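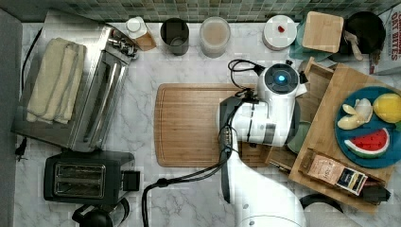 Trastgate counters are full, and residents would like you to leave them alone

TRASTGATE - The kitchen counter is where Trastgate keeps its breakfast, its towels and most of its unfinished business, according to a household survey released in March by Sollgate, the home-organizing service on Kazmi Street.

The firm mailed a two-page form to 1,668 addresses and got 207 back. One came back with a ring of coffee on it, which the firm chose to count as a response.

Of those who replied, 137 said they own both a toaster and a toaster oven and keep the two out on the counter all year. Asked which one they use for toast, most wrote "both." A smaller group wrote "depends," and one household on Grendel Hill attached a separate sheet.

"I went in thinking I'd be talking people out of the second toaster," said Naheed Qureshi, who ran the survey and teaches the firm's evening class on small kitchens. "I've stopped. They get a look."

Qureshi's own advice has softened over four years of classes. She used to recommend a bare counter with one plant. Now she teaches from a counter set up much the way her students live: white marble with gray veins, a black kettle, a two-slot toaster, a stainless steel toaster oven with cream towels folded on top, and a line of jars and canisters along the green and gray tile. There is a box of Oat Bites in the corner. The only fruit in sight is a toy watermelon wedge, a lemon and a half-peeled banana, arranged on a teal plate, and the banana has now outlasted several waves of students.

The top of the toaster oven turned out to be the most contested spot in the survey. Respondents listed it as a home for mail, bread, oven mitts, a bowl of keys and, in one case, "the good scissors, do not print this." Qureshi tells her class to clear it before switching the oven on and to find the towels a drawer. She admits that the drawer is usually where the trouble began.

Her other rules are short. Things used daily may stay out. Things used weekly get a shelf. Wooden spoons can stand in a pot as long as the pot isn't wanted for soup. A big cutting board earns its space if food gets cut on it, and a serving tray is allowed when it is holding something together - otherwise it is only a smaller counter on top of the first one.

Opinion is divided on the backsplash line, the trade's name for the row of containers that builds up against the wall. Qureshi favors the row, provided each jar can be named by everyone who lives in the house. She asks students to go home and try it. The record for unidentified jars in a single kitchen is held by a couple who asked that their street not be published, and who are fairly sure one of theirs is rice flour.

The city has shown little interest in the findings. A clerk at the Trastgate permits desk confirmed that no ordinance covers small appliances and said she keeps her own blender in the hall closet "next to the vacuum, where it's happy."

Sollgate plans to publish a follow-up on drawers in the fall, with forms going out to up to 280 households that said they would be willing to open one. Those who agreed will be asked to write down the contents before touching anything. Dead batteries should be listed separately.

The next small-kitchens class starts at 6:30 p.m. in the demonstration kitchen at Sollgate, entrance on the alley side. Students should bring a tape measure and one object from their own counter that they can't explain. Toasters are welcome but must be carried up a flight of stairs. Parking behind the building is limited, and the bakery next door does tow.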